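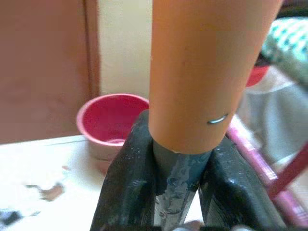 Orange cylinder, upright

Hi all,

Kobe Hendriks wrote:
> Is anyone changing the roster rules for the Drastgate pool before January?
> I have 24 skaters and no idea who to drop. Also, does a goalie who gets
> pulled still count as a start?

Good to see you on the list again, Kobe! Yes, a pulled goalie still counts as a start, and I'm sorry to say you keep the goals he let in as well. We went back and forth on this last winter (Geert had lost a week to it and was not shy about telling us) and in the end the vote was to leave it alone.

As for the roster, the limit stays at 24 until the break and then goes up by 2, so I'd sit tight if you can stand it. I dropped a perfectly good defenseman last year in a fit of temper and Bart picked him up within the hour — I'm still hearing about it. If you really must cut someone, look at your third-line wingers first, the ones who only score when they get power play time.

One more thing while I'm writing. Aurora is at 788 points and I am not, so if anybody wants to talk trade for a center, I'm listening, and I'm in a generous mood! Send me a note off-list, please, so the rest of these kind people don't have to read us haggling.

Lineups still lock at 6 p.m.

Warmly,
Annelies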